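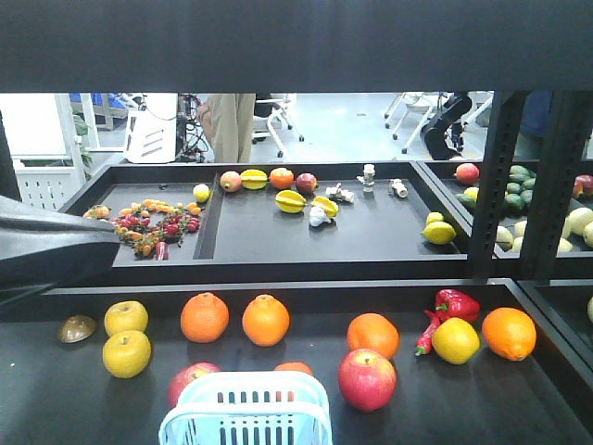 Minutes of the monthly meeting of the Manell picking group

Held in the upstairs room, starting at 10.15, with Malou Bundgaard in the chair and the rest of us squeezed round the two tables by the window. Apologies had come in from the Ragnarsson side, who were travelling, and who sent a very kind note wishing us a good meeting and asking for the minutes to be sent on as soon as they were fit to be read.

1. Minutes of the last meeting

Agreed, with one correction. Under item 4 the word "shelf" should have read "tray". Malou said she would like us all to settle on one use of the two words, as the written instructions given to the model have been drifting between them, and a learner that is told "shelf" in one example and "tray" in the next for the very same place can hardly be blamed for getting in a muddle. It was agreed that "shelf" means the whole black unit, "tier" means one of its levels, and "tray" means the nearest level only. The walled-off parts of the upper tier are "compartments". The word "bin" is to be dropped altogether.

2. Where we have got to with the examples

The count of kept examples now stands at 895. Malou thanked everybody who had sat at the controls over the past month, and said that she knew very well how tiring it is to guide an arm by hand for a whole afternoon, and how much patience it takes to do the same small reach again and again while staying careful over every one of them. There was a round of applause for the afternoon crew in particular.

A good part of the talk was about which kinds of example we are short of. We have plenty of the easy ones, where a single orange or apple is picked from the tray and put into the light blue basket. We are thin on three things: anything long and slender, such as the red chili pepper; anything from the upper tier, where the low walls get in the way of the approach; and anything from the heap of cherry tomatoes, many of which are still on bits of green vine, so that a pull on one may well bring its neighbours along.

On the tomatoes there was a long and friendly disagreement. One view was that an example should be thrown out if more than one tomato comes up. The other was that it should be kept and marked for what it is, as the learner will meet the same trouble sooner or later and ought to see how a person gets out of it. The second view carried the day, on the understanding that the person at the controls puts the extra ones back before ending the example, and that the label says so plainly.

3. Names for the produce

This took longer than planned, but it was time well spent. The labels from last month were read out, and the same fruit had been called three different things by three different people. The worst cases were:

The mangoes, one peach-coloured with a red blush and the other red-purple, which have been labelled "mango", "peach" and, once, "big plum". They are to be "mango" from now on, with the colour put first where both are in play.

The lemons, which come in more than one size. "Small lemon" and "large lemon" are allowed only when two of them sit together, as they do at the front right corner of the centre compartment. Otherwise "lemon" will do, with its place given.

The star fruit, which everybody names correctly and nobody enjoys picking. The ridges make it hard to judge how far to close the fingers. Malou asked that the next batch include star fruit approached both along the ridges and across them, and she is happy to sit with anyone who would like company for the first few.

It was also agreed that instructions should be written the way a person would speak them in a kitchen or a shop. "Put the red pepper in the basket" is fine. "Execute grasp on item" is not, and any of those still in the file are to be rewritten.

4. Changing the layout

At present the layout is changed after every 7 examples. Several people felt that the learner may be picking up habits from this, and going to the middle of the tray by rote, simply through having found an orange there so many times. After some discussion it was agreed to change it after every 5 instead, and to move the basket as well as the produce each time. The basket has spent too much of its life at the front in the middle. It should also be tried at either end of the tray and, if it will sit level, on the upper tier.

Malou reminded us that the layout should look as though a shopper had been at it. Straight rows and even gaps are pleasant to set out, and she quite understands the temptation, but she would sooner have an apple tucked half behind the basket and a lemon leaning on the wall of a compartment.

5. Checking and storing

The Stenance review tool is now in use by everyone, and on the whole it is liked. The main grumble is that it jumps back to the start of the list each time an example is marked. This has been passed on. Until it is mended, please note down the example you were on before pressing the button.

A question was asked about failed picks. These are still to be kept, in their own folder, provided the failure is a real one and the arm was not simply stopped halfway. A dropped apple is useful. An example ended by mistake is to be deleted on the spot.

6. Visit to Wurnovgate

The trial at Wurnovgate is planned for September. The shelf there is a little deeper than ours, and the lighting comes from one side only, so it would be wise to gather a small set of examples on site before expecting much of the model. Malou will write to them about access and about somewhere to leave coats and bags.

7. Any other business

The spare basket has been found, in the cupboard with the cables. Please return the tray cloths to the hook after wiping down. There was a request for the kettle to be moved nearer to the sink, and this was warmly supported.

Actions

Malou Bundgaard: send out the agreed list of names and the meaning of "shelf", "tier" and "tray"; write to Wurnovgate; send these minutes to Ragnarsson.
Afternoon crew: first batch of star fruit and chili examples, using the new layout rule.
Everyone: rewrite any stiff instructions in your own part of the file before the next meeting.

The meeting closed at 11.50. The next will be in the same room at the same time of day.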